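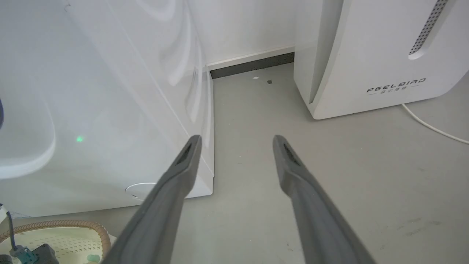 Burnonley to get new rules for shared laundry rooms

Landlords in Burnonley will have to keep shared laundry rooms open for longer hours and post their prices at the door under rules that take effect in November. The town council approved the change at its last meeting after a short debate.

15 August 2024

The rules apply to any apartment building with eight or more units and a laundry room used by more than one household. The town's housing office says 80 buildings fall into that group. Between them they have 587 apartments where tenants depend on a shared room for their washing.

Under the new rules the rooms must open by 6 in the morning and stay open until late evening. Landlords must give tenants written notice before raising the price of a wash. A machine that breaks down has to be repaired or replaced within two weeks, or the landlord must lower the price on the others until the work is done.

Isabelle Penner, who heads the housing office, told the council that complaints about laundry rooms had gone up every year since the last laundromat on Ammann Street closed.

"People were being told to use a laundromat that isn't there anymore," Penner said. "The closest one now is in Omeo, and the bus doesn't run there in the evening."

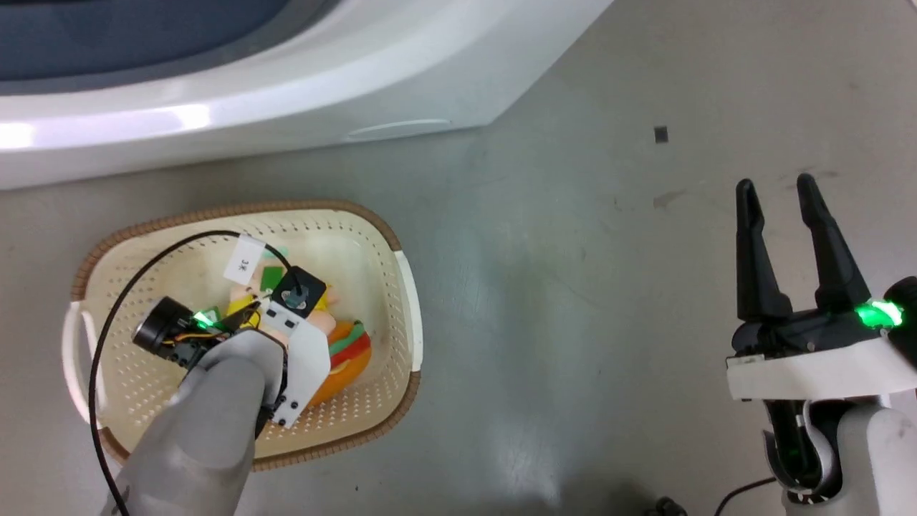 A basket on the floor beside a white appliance. The new rules cover shared laundry rooms only – machines inside apartments are not affected.

Tenants who spoke at the meeting were mostly in favor. Charito Lacson, who rents on the north side of town, said the room in her building is locked at dinner time and that she does her family's sheets by hand on work nights. She asked for the rules to start sooner, but the council kept the November date.

Gordon Arsenault, who owns three of the buildings, said he could live with the hours but not with the repair deadline. Parts for older machines can take a month to arrive, he said, and the price cut would punish owners for a delay they can't control. The council agreed to let landlords ask for one extension per machine if they can show that a part is on order.

Noise was the other sticking point. Edivaldo Leite lives above a laundry room and said the spin cycle already shakes his kitchen. The final text lets a building close its room earlier if most tenants on the floor above ask for it in writing.

The housing office will mail a copy of the rules to landlords next month. Tenants can pick one up at the front desk of the town hall – a version in large print is also available. Complaints should go to the landlord first and then to the housing office.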